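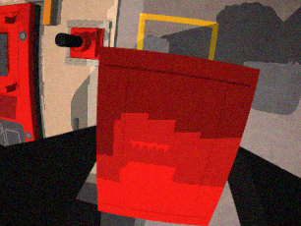
Lundow Two-Finger Gripper Package

The Lundow package is a parallel gripper, wrist camera mount and simulation licence sold together for small arms. It suits labs, packing benches and training rooms that handle light goods such as cups, tubs and cartons. The simulation licence can be ordered ahead of the hardware, so programs can be tried on screen while the purchase is still being approved.

What's in the package
Gripper body with two black fingers
Wrist camera mount (camera sold separately)
Cable, 700 mm
One-seat simulation licence, 12 months
Printed setup guide

Specifications
Weight without fingers: 591 g
Maximum opening: 46 mm
Power: 24 V DC, from the arm or a separate supply
Part number: LD-600

Check the opening against your widest item before ordering. A tapered item can often be gripped near its base, but measure it at the height where the fingers will close. Wide fingers are available for larger goods and are quoted separately.

Planning your budget
Most buyers allow for the gripper and forget the rest. Put down a line each for the adapter plate, spare finger pads, the camera and the time needed to build your work cell in the simulator. Plan on two days for a plain bench. A cell with machine panels, knobs and fixtures around it will take longer – send us a drawing and we will quote the modelling work.

The simulator uses simple shading and runs on an ordinary office computer. It is meant for checking reach, finger clearance and camera view. Grip force on thin plastic should still be tested on the real item.

Ordering
Lead time is four weeks from receipt of a purchase order. Orders for the current budget year need to reach us by the end of October. Schools and colleges can ask for a split invoice, with the licence billed first and the hardware on delivery.

Quotes: Parveen Bangash
Cell modelling and adapter plates: Walid Karam

Related items
Plorura finger pads, pack of four
Forska bench stand
Extra simulation seat, 12 months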